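Lendar Parallel Gripper Guard and Limit Kit

For two-finger grippers on collaborative arms
Sold as: base kit, base kit with finger covers, replacement covers only
Ships from our Mornero warehouse

Overview

The Lendar kit is a set of parts and settings sheets for shops that run a two-finger gripper near people. It covers the part of the job that the arm's own safety functions leave to you: the pinch points at the fingers, the edges of the gripper body, and what happens to the workpiece when power or air goes away.

The robot standards treat the arm, the gripper and the workpiece as one application. A collaborative arm with a sharp bracket on the end is still a sharp bracket moving through the air. The kit helps you deal with the gripper side of your risk assessment and write it down. It does not replace the assessment.

What is in the box

Two padded finger covers, left and right
One body shroud with rounded edges
One stroke limiter, set with a hex key
One hold-on-power-loss checklist, laminated
One settings sheet for force and speed, blank, with a filled-in copy for reference
Fasteners and thread locker

Long and thin parts

Rods, sticks and handles need their own line in the risk assessment. The gripper touches a short length of the part, and the rest sweeps a much larger space than the fingers do. Measure your working envelope from the far end of the part, not from the fingertips. If the part can be picked up at more than one point, use the pick that leaves the most length on one side.

Approach with the fingers open and slow down before they reach either side of the part. We suggest testing every approach in simulation first, with walls and nearby surfaces modeled, and then again on the real arm at reduced speed with a person at the stop button.

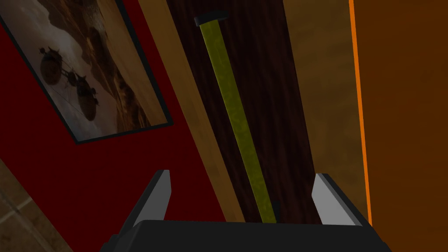

Lucinda Schumacher wrote to us that her shop had always set the envelope from the tool flange, and that the far end of a rod went well outside the marked floor area when the wrist turned. She asked whether the limiter would have caught it. It would not. The stroke limiter only controls how far the fingers open and close. The reach of the part has to be handled in the arm's safety planes, and the settings sheet has a row for it.

Setting the limits

1. Remove power and air. Lock out both.
2. Fit the shroud, then the finger covers. Check that the covers do not rub at full close.
3. Set the stroke limiter to the smallest opening that clears your part with some margin on each side.
4. Restore power. Set grip force to the lowest value that holds the part through the fastest move in the program.
5. Run 40 full cycles at reduced speed and recheck the fasteners.
6. Record force, speed, stroke and part length. Sign the sheet and keep it with the cell.

Repeat all six steps when the part changes – even if only the length is different.

Specifications

Finger stroke range with limiter: up to 200 mm
Cover thickness: 6 mm
Kit weight, installed: 257 g
Hex key size: 4 mm

Add the installed weight to the payload value in your robot controller. A wrong payload changes how the arm detects contact, and the force readings you took before fitting the kit no longer apply.

Care and replacement

Wipe covers with a damp cloth. Do not use solvents. Replace a cover when the surface is cut or when the padding no longer springs back after you press it with a thumb. Covers are sold in pairs and should be changed in pairs so the fingers still meet in the middle.

Common questions

Does the kit make my cell compliant? No. Compliance depends on the whole application, and contact forces have to be measured on your own setup.

Can I leave the shroud off? Only if your assessment shows the bare body edges are acceptable. Note it on the sheet.

Do you offer training? Yes. Qiuyue Wan teaches a half-day class on gripper risk assessment, next offered in October. Bring your own part drawings.

Ordering

Order by gripper model and finger width. Stock kits ship in two working days. Custom covers take longer – send a drawing to Zixuan Song at the Lendar sales desk for a quote.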